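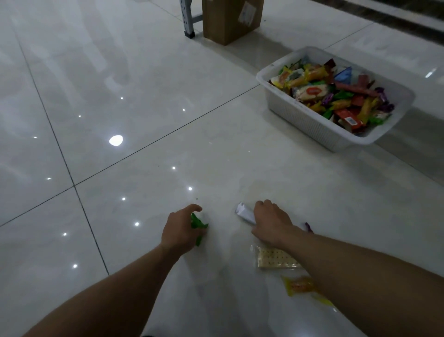
Candy on the tile floor.

I finished the last season of Moynihan on Friday night and have been going back and forth on it since. I said in April that I'd write something when it ended, so this is that post. There are spoilers from the fourth paragraph on.

For anyone who never watched it, Moynihan was a drama about a family that runs a ferry between the mainland and an island town called Linonthorpe. It started small. The first season was mostly people talking in kitchens and on the car deck, and I don't think many people saw it when it aired. I found it a year late when my coworker Dilruba Hettiarachchi lent me the discs. She warned me the first two episodes were slow, and they were. The third one has the fog crossing, and after that I watched the rest in a week.

There are four seasons and 43 episodes in all. The first three seasons were ten episodes each and the last one got 13. I mention it because the extra three are where most of my complaints are.

The last season picks up right after the harbor fire. The ferry company has been sold to Indivdale, the big shipping outfit that had been circling since season two, and the family has to decide who stays on as an employee and who leaves. That's a good place to start. The first four episodes are as strong as anything the show did. The scene where the father has to interview for his own job, with a man half his age reading questions off a sheet, is very hard to watch. He answers every one of them politely. There's no music and it runs for a long time.

Then in episode five the Trotov storyline starts, and I never got on board with it. Trotov is the inspector who comes to look into the fire. He's well played, and in another show I'd have been happy to follow him. But he takes up half of every episode until the eleventh, and most of what he finds out is stuff we already saw happen. We know who left the pump room unlocked. We watched him do it. Spending six hours waiting for a new character to catch up with the audience is not my idea of suspense.

I talked about this with Deepak Tomar, who writes up the show on his own site and liked the season a lot more than I did. His view is that Trotov is there so we can see the family the way a stranger would, and that by then we'd gotten too used to forgiving them. I can see that. The dinner in episode nine works that way. Trotov sits there being fed and notices that they all stop talking when the younger brother comes in, and I realized they'd been doing that since the first season. It's a good moment. I still think it could have been done in two episodes.

What got cut to make room was the sister. She carried season three almost by herself, and here she gets a phone call, a short trip to the mainland and one scene at the end. I kept expecting her to come back into it. If you told me the actress was only available for a few weeks I'd believe you, but I haven't read anything about it either way.

The finale is good. I've seen people complain that it's flat, and I don't agree. The ferry makes its last run under the old name, a few cars get on, a few cars get off, and the father hands over the keys. They used the same song from the pilot, the one on the radio in the wheelhouse, and it plays all the way through this time. The flashback to the summer of 2000 was the only part I'd have dropped. The wigs were bad and we didn't need to see the parents meet when they'd each told the story so many times already.

If I had to rank them, I'd go three, one, four, two. Season two has the lottery ticket plot and I skip those episodes when I rewatch.

I'm giving the discs back to Dilruba this week. She hasn't seen the last season yet, so please don't bring any of this up if you work with us. Next I'm planning to start the Danish police show a couple of you recommended in the comments, if I can find it with decent subtitles.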